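Corlow pays people to tidy up, very slowly, for a robot's benefit

Corlow, which until last year mostly repaired warehouse scanners, has moved into the business of teaching robots to pick up after people. The teaching is done by hand. An operator sits at a desk with a pair of handles, moves them the way a person would move to lift something off the floor, and a robot on the other side of the room does the same thing a little later and a little worse.

By the end of December the company had recorded 1,078 of these demonstrations, of which 1,006 were judged good enough to keep. The rest were thrown out for reasons the log gives as "dropped," "wrong basket" and, in one case, "sneezed."

"You find out how much of housework is done without looking," said Éabha Brophy, who runs the sessions. "Then you have to do it while looking, at a quarter of the speed, and say nothing rude into the microphone."

The company has two operators, Demyd Hladun and Rostyslav Hordiienko, who trade places at lunch. Hladun previously drove a crane and is said to be the smoother of the pair. Hordiienko disputes this and keeps his own tally.

The software that learns from the recordings is called Pandora, a name chosen before anyone had thought hard about opening boxes. It does well with cups and blocks. Anything that bends is another matter.
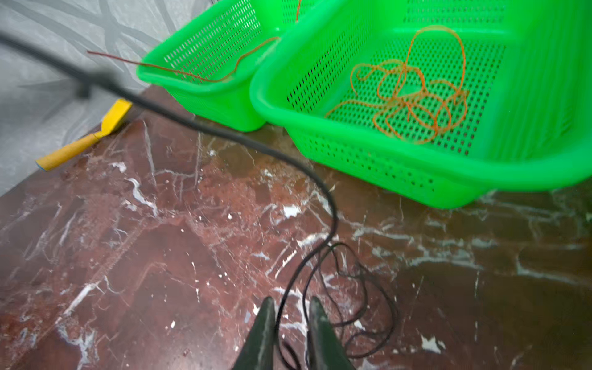
Cables are the current lesson, and they have already used up most of the coffee budget. A block stays the shape it was when you reached for it. A cord does not, and pulling one end tends to bring along news from the other. The sorting goes into plastic baskets, green ones, with thin orange wire curled up in one of them and a black cable that still has a good many loops on the floor near the gripper's fingers. Brophy wants the operators to go for a loop first and worry about the ends later. Hladun prefers the ends.

Corlow plans to let Pandora try the job unassisted in the spring. The operators have been asked to stay within reach of the handles.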